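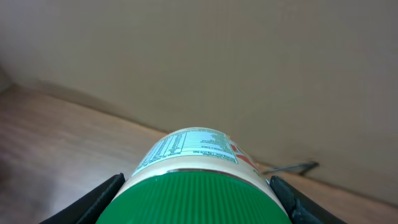

Jar with the green lid, nutrition facts side up.

14 Sep 2021

Day one of writing down what I spend and what I eat. I tried this in February and quit when the notebook got wet. This time it goes in a file on the laptop, and I will type it up after supper whether I feel like it or not.

Woke up before the alarm. Knee stiff again, the left one. Did the stretches from the sheet, all but the one on the floor, then coffee and toast. The bread is nearly done and I won't buy the seeded kind again. It falls apart in the toaster and I have to shake the crumbs out over the sink.

Took the bus to Wornton for the dental appointment. The bus was on time going and late coming back. The appointment was a cleaning and an X-ray, no cavities, but there is a crown on the lower right that they want to look at again in six months. The bill after insurance was $388, more than I planned for. I asked if I could split it over two payments and the woman at the desk said yes, so half is paid and half comes out next month. I put it on the calendar before I left the building.

There was an hour before the bus home, so I walked down to the Cuten store and back. Prices are up there too. Laundry soap is two dollars more than the last time I looked. I bought dish sponges, a pack of AA batteries and a bag of rice and left the rest for another day. I used to go in without a list and come out with three bags.

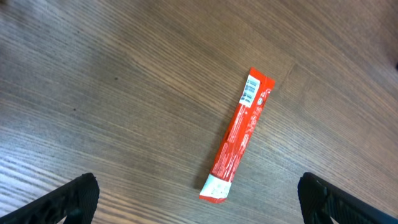 The plan is to keep groceries under $325 a month. Last month I went over, and when I added up the receipts a good part of it was small stuff bought on the way home from work. A dollar here, three dollars there. I never think of it as groceries when I'm paying for it. So the rule now is that anything I eat goes in the grocery column, even if it came from a gas station.

Calories are harder. The doctor's sheet gives me up to 2,345 a day, and I have no real idea what I've been eating. Today, as best I can tell, I was close to that without trying. The toast and the rice were easy to work out. The soup was not - I made it on my own and didn't measure anything. I wrote down a guess and put a question mark next to it. Serving sizes on labels are smaller than what I take. I have known that for years and never done the math.

Got home a little after two. The mail was a water bill, a flyer for gutter cleaning and the Ketwood newsletter. They are closing the north parking lot for repaving, and the pool hours change after the end of the month. I wanted to start swimming again for the knee. The new hours have a lap swim before work, so I may try that. It would mean getting up at five-thirty.

Called the landlord's office about the bathroom fan. Left a message. It's the second message, so I wrote this one down too.

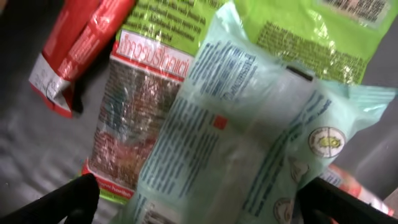
Worked from the kitchen for the rest of the afternoon. The Zeleke order still isn't settled. They want the invoice changed a third time, now with the shipping on its own line, and I sent that over at four. If it comes back again I'll call them and go through it on the phone. Email is not working. Everything else in the inbox can wait.

Soup for supper, with rice. There is enough soup left for two lunches. Washed up and wiped out the refrigerator shelf where the milk had leaked. Walked for 30 minutes after that, down to the school and around the ball field. The knee was fine on the flat and sore on the hill. It got dark sooner than I expected, and I should put one of those new batteries in the flashlight.

Spent today: half the dentist, bus fare both ways, sponges, batteries, rice. Only the rice goes in the grocery column.

For tomorrow - call the landlord again if there's nothing by noon, look up what a swim pass costs, defrost the chicken. Return the library book. It is on the chair by the door so I don't forget it.

Bed by ten.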